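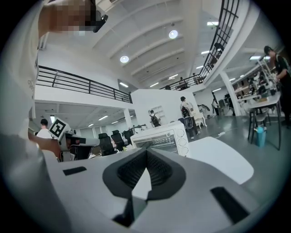
3.2. Le petit four et son plan d'usage

Le petit four de comptoir occupe dans notre corpus une place que nous n'avions pas prévue au départ, et il nous faut y consacrer quelques pages. Dans les logements visités pour l'enquête Brimasstead, il se trouvait presque toujours là où il restait une prise, parfois sur le réfrigérateur, parfois sur une étagère trop étroite, et les habitants en parlaient avec une tendresse un peu résignée, comme d'un appareil que l'on n'a jamais vraiment installé. Le modèle retenu pour la suite de l'étude est tout à fait ordinaire : un four blanc à porte vitrée, avec trois boutons ronds alignés sur le panneau de droite et une grille sombre que l'on devine derrière la vitre. C'est cette disposition des commandes qui nous a d'abord intéressés, car elle suppose un dégagement du côté droit que les cuisines modestes n'offrent guère, et plusieurs de nos enquêtés droitiers racontaient avoir longtemps tourné les boutons du bout des doigts, le poignet coincé contre un mur.

Nous avons donc voulu regarder de plus près ce que le four demande à la surface qui le porte. La littérature technique s'en tient volontiers à l'encombrement de l'appareil fermé, celui que l'on mesure en magasin avec un mètre ruban et beaucoup d'optimisme. Or un four à porte rabattable a deux emprises — celle du repos et celle du service — et la seconde commande tout le reste : l'endroit où l'on pose le plat, celui où l'on se tient, la place des avant-bras. La figure 2 permet de s'en faire une idée, la porte abaissée formant comme un second plateau devant l'appareil, du côté de l'usager. 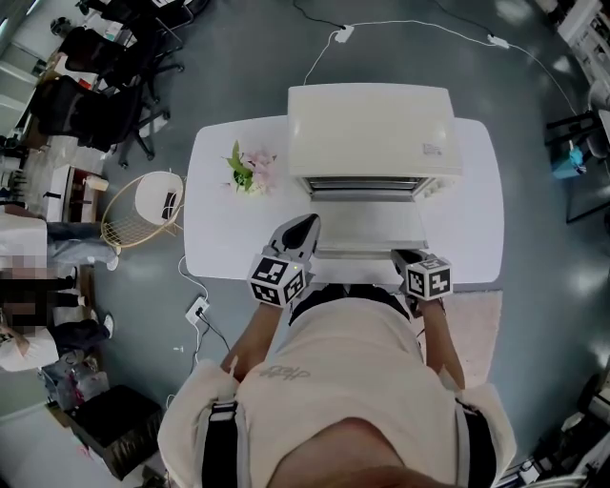
Figure 2. Four placé au bout de la table, porte abaissée vers l'usager ; fleurs artificielles à gauche de l'appareil.

On remarquera aussi le câble blanc qui part de derrière le four et court sur le sol jusqu'à une multiprise. Cette question du branchement revenait dans les 16 entretiens menés à Trarnbridge, souvent avant même celle de la cuisson, et nous regrettons de ne pas lui avoir réservé une rubrique entière de la grille. Une table éloignée des murs laisse circuler librement tout autour, avec en contrepartie un fil à enjamber ; une table poussée contre la cloison règle le problème du fil et en crée quatre autres, que nous détaillons en section 4. Pour la profondeur du plan, nous avons repris la valeur de 600 mm proposée par le guide Arnberg, en gardant 40 mm libres derrière l'appareil.

Reste un point que nous hésitions à traiter, tant il paraît mince : les objets sans usage culinaire qui partagent le plan avec le four. Bouquets, cadres, coupelles à clés, tout cela était décrit dans les carnets Quintero sous la mention « divers », alors que les habitants, eux, y tenaient beaucoup et les déplaçaient avec soin avant chaque cuisson.
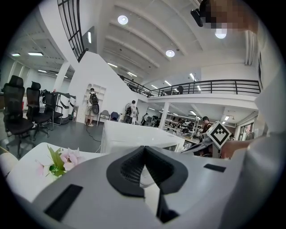

Figure 3. Fleurs artificielles rose pâle sur une surface blanche ; chaises de bureau à l'arrière-plan.

Un bouquet artificiel comme celui de la figure 3 ne réclame ni eau ni lumière, et il peut donc s'installer n'importe où, y compris trop près d'une paroi chaude. Nous proposons de le compter dans l'emprise de repos, au même titre que la grille ou le plat de rechange, et de lui prévoir une place de repli pendant le service. Les deux relevés sont présentés séparément dans le tableau de la section suivante.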